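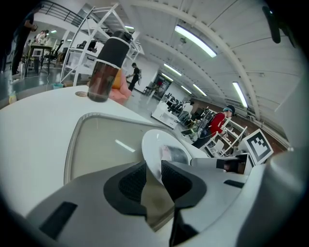
*Black finger pads with a narrow gap between them.*

**Water softener changeover, Gaete building**

The two softener tanks in the Gaete basement will be taken out of service on Tue 4 March and replaced with a twin-tank unit from Clarkeo. Cold water to the kitchens and restrooms stays on throughout. Hot water will run unsoftened until the new unit has finished its first regeneration, so expect some spotting on glassware from the second-floor dishwasher.

The old tanks regenerate on a timer, every third night, whatever the demand. Over the last billing period they went through 824 pounds of salt, most of it during weeks when the upper floors were on reduced hours. The Clarkeo unit meters flow and switches tanks after a set volume. Eulalia Durán in building services has set the first changeover point at 1,000 gallons per tank and will adjust it once the hardness readings settle.

Incoming hardness at the main was last measured at 20 grains per gallon. The Nillano valve on the bypass line will be kept; it was rebuilt in June and holds pressure. The brine line will be rerouted behind the boiler to clear the walkway — please keep carts out of that aisle until the floor brackets are in. 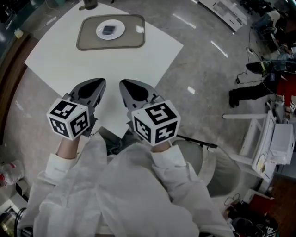

**Do we need to run the taps before using them after the changeover?**

Run the cold tap in each kitchen for two minutes the first time you use it, then use it as normal.

Coffee machines and ice makers with their own filter cartridges need no change in settings. Machines on the third floor that were programmed for hard water should be left alone until Eulalia has been round with test strips. She will post the readings on the basement door.

Salt deliveries move to the Burum contract at the same time. Bags go on the pallet to the left of the boiler room door, stacked no more than four high. Questions about the work go to building services, extension 37.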